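Subject: Re: [home-automation] can any of these things do a chore yet?

On Tuesday, Malou Østergaard wrote:

> I watched the Fuseck laundry clip again and I'm still not sold. Fine, it folds a towel. Can it put the groceries away? My kids can't either, but they cost less than a robot (so far).

Malou, I laughed, and then I priced it out. The cheapest arm I'd trust near my dishes is 900 dollars used, and you'd want a pair, so your kids are safe for now!

I do think packing and unpacking is where it gets interesting, though. Towels are forgiving. Snack packets are slippery and crinkly, and they change shape the second you squeeze them. Two grippers with soft finger pads can get at a packet in an open box, sure, but ask them to do a whole week's shopping, with the eggs in there somewhere, and I start to sweat. The folks at Briem told me they went through 320 packets of crackers before they quit blaming the crackers. I would've quit at two.

Shop floors are another story. My cousin's place in Fudinville has a Lureo line that fills cartons all day, same carton, same spot, and it's great at it. Move the carton a hand's width over and somebody has to walk across and push it back. My kitchen is nothing but cartons in the wrong spot.

So my answer is still "kind of." Ask me again in January, and bring the towel. 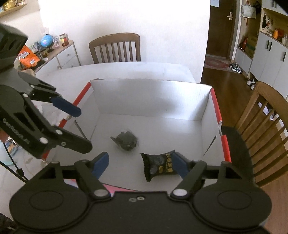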